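Brerken wants to be your feed reader now

Brerken, the bookmarking service many of you use, added a feed reader on 2020-05-02 and would like you to stop using whatever you read with today. I moved my subscriptions over to see if the pitch holds up. So far I'm keeping my old reader.

The import went badly. My OPML file lists 501 feeds and Brerken took 97 of them before it stopped, with a green check mark and no error. A second try gave me the same 97 again as duplicates. Support told me large imports are "being tuned," and I've heard that word from a lot of companies that later closed.
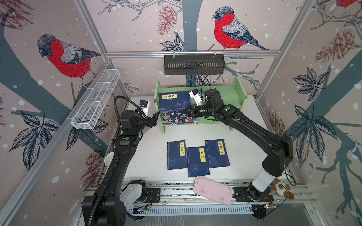

A light green bookshelf, with a gripper at the upper book.

The bigger claim is that Brerken "learns what matters to you." In practice it put 3,872 old posts at the top of my list and hid anything published in April. You can turn the sorting off, but the switch is two menus deep and it came back on after I logged out.

Uliana Ostapchuk, who runs the Kundeldale blog, had better luck with a short list of feeds. She likes the text view and says it handles footnotes well. Fair enough, it does. She also pointed out that there is no export button, and the help page on leaving just says "coming soon."

If you want something to play with, the free plan covers it. I wouldn't pay for a year up front. Juvthorpe is plainer and slower, but it hands you a full copy of your data whenever you ask, and it imported my whole file on the first go.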